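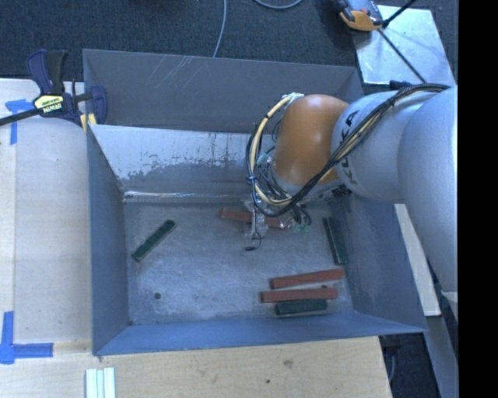 Lirkis Handling Lab, Kerico

4. Setting up the bin demo for visitors

Right, you've got the arm powered up from section 3, so now for the bit people come to see. I run this one on every open day and it's my favourite!

1. Check the bin is clamped at the corner. Give it a good shove. If it moves, do the clamp up again before you go any further.

2. Put the blocks in, green and reddish-brown mixed. Don't line them up neatly (I like a couple lying nearly side by side, it gives the gripper something to think about).

3. Load the Horneck program and set the speed to 2. The dial goes a lot higher, but please leave it alone with visitors in.

4. Look over the cables at the wrist, then press start and step back behind the rope.

Note: the pick counter goes back to zero at 3,000. Jot the number down in the log first.

Caution: hands out of the bin while the arm is live, even if a block gets stuck. Press stop, wait for the lamp to go out, then reach in.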